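**Parish hall hire: can they keep my deposit over the floor?**

I hired the hall in Trirnthorpe for my mum's birthday in July. Paid a £97 deposit on top of the hire fee. We swept up and left by 11pm as agreed. Two weeks later I got an email saying the deposit was being kept for "floor cleaning". No photos, no bill. The form I signed only says the hall must be left "clean and tidy". Is it worth arguing over?

— Brenda Rowbotham

---

**Pearce**

Yes, argue. Start by writing to the bookings address and asking for two things: a copy of the cleaning invoice, and the date the work was done. A deposit is there to cover an actual loss. If they paid a cleaner £63, they can ask for £63, and the rest should come back to you.

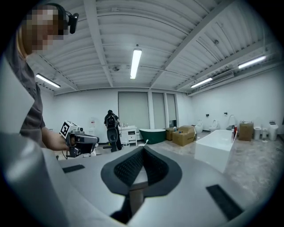
Keep it polite and give them 14 days to reply. Check the back of the form as well — ours had the cleaning charges printed there in small type and I missed them the first time. If there is a fixed charge listed, you are in a weaker position, though a charge can still be challenged if it's unfair.

If they don't answer, send a letter before claim. Small claims is the last step, and there is a fee to start one, so look that up before you decide.

---

**Nosach**

Same thing happened to us at a hall in Brimum, they gave it back after one email. Did you take any photos when you left? Send those if so.

---

**Brenda Rowbotham**

Thanks both. Nothing on the back of the form. My sister has a couple of photos of the floor from when we were packing up, so I'll attach those and ask for the invoice tonight.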